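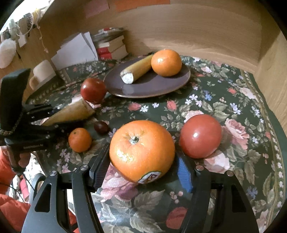

What did my grandmother keep in the blue tin on top of the wardrobe?

Mostly letters, and a ferry ticket from Citlow that had never been punched.

I was nine the summer I finally got the lid off, standing on two phone books and a hatbox, and I remember being terribly let down. I had hoped for jewels, or at the very least old candy. She found me sitting on the rug with the ticket in my hand, and she didn't scold, though I had certainly earned it - she just lowered herself down beside me, knees cracking, and told me about the boat.

It left in May, she said, with 80 people aboard and a brass band playing on the dock, and she had stood at the rail of the pier with her suitcase and her good gloves, meaning to go. A new life was 281 miles off. Then the baker's boy came running up with the scarf she had left on his counter, all out of breath and floury to the elbows, and by the time she had thanked him properly the gangway was up.

"Did you mind?" I asked her.

"I minded until supper," said my grandmother, and she put the ticket back under the letters, and asked me to help her up.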